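Rallow Garment Steamer, Upright Model

Reading time: 5 min

The Rallow is an upright steamer for clothes, for use at home or in a small shop. It stands on the floor, it has a water tank at the bottom and a soft hose with a steam head at the top. We sell it since two years in our store in Lukville, and it is the model that most of our customers choose when they are tired of the ironing board.

It does not replace an iron for everything. If you want a sharp crease in the front of the trousers, or a very flat collar for a wedding, you will still want an iron. But for shirts, dresses, jackets, curtains and knitted things the steamer is faster and it is more gentle for the fabric. Wool especially comes out very nice, and there is no shine on the dark colors as you can get with a hot iron.

What is in the box

The base with the water tank, the pole in 2 parts, the hose with the steam head, a fabric brush, a heat glove for the left or the right hand, and the printed manual. The hanger on the top of the pole is already mounted. You put the pole together without tools. Please check that both parts make a click before you hang something heavy on it.

How it works

Fill the tank with cold water up to the line. Put it back in the base and press until it sits straight. Turn the knob to the low or the high position and wait for the light to become green. Then you hold the head against the fabric and move slowly from the top to the bottom. With the other hand, in the glove, you pull the fabric a little so it is flat.

A full tank gives 56 minutes of steam on the low setting. On the high setting it is shorter, and how much shorter depends on how often you stop between two pieces. When the tank is empty the heater turns itself off and the light becomes red. You can refill right away, it is not necessary to wait until the base is cold, but do not open the tank when the knob is still on.

Low or high?

Use low for silk, viscose, thin polyester and everything with a print on it. Use high for cotton, linen, denim and wool coats. If you are not sure, begin with low on the inside of the hem. For velvet, do not touch the fabric with the head at all, keep a distance of two fingers. Leather, suede and waxed jackets should not be steamed.

Linen is the difficult one. It helps very much if the linen is still a little humid from the wash. Completely dry linen that has been folded for one season will need two passes, and maybe you will not get it perfect. I say this now so you are not disappointed later.

The hose

The hose is covered with woven fabric, so it does not become too hot to touch. Try to keep it going upward from the base. If it makes a low curve to the floor, water collects in the curve and you hear a bubbling noise. It is not a defect. Lift the head high for a few seconds and the water runs back into the base.

About the water

In Lukville and in the villages on the Herkton side the water is hard. With hard water we recommend that you mix half tap water and half distilled water. Please do not use perfumed ironing water. It leaves a sticky layer in the heater and the guarantee does not cover this.

Descale the base after every 18 fillings. For this you use plain white vinegar mixed with water, one part to three, and leave it in the cold base overnight. In the morning empty it in the sink and rinse until the smell is gone. The drain plug is under the base, on the side opposite to the cable.

Hanging the clothes after steaming

Clothes that come from the steamer are warm and a little soft, and they take the form of the thing they hang on. Give them some minutes on a good hanger with wide shoulders, with space on both sides, before you put them in a full closet. Close the top button of a shirt so that the collar stays in place. Knitwear is better flat on a towel.

Spare parts

We keep the glove, the brush, the tank cap and the hose in the store. The pole and the heater must be ordered, and you should count on some patience for the heater. Please bring the number from the sticker under the base, because the older Rallow has a different connection for the hose.

From our customers

"I use it in my alteration shop every day. The wheels are small and they do not like my carpet, but the steam is strong and regular." Mireille Abu Hammour

"Before, I had the Aubert hand steamer and I had to fill it again for each jacket. With this one I do all my work shirts in one time. The cable could be longer." Ward Coppens

Guarantee and delivery

The guarantee is 2 years on the base and the heater. The hose, the glove and the brush are parts that wear, and they are not included. Delivery in Lukville is free. For other places the price is shown when you enter your address. In October the store closes earlier than in summer, so if you want to pick up your order in the evening, please call before you come.

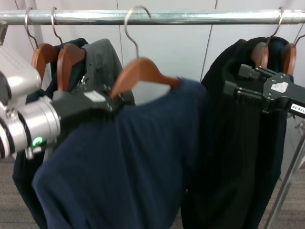
Wooden hangers on a chrome rail, with a dark gray shirt.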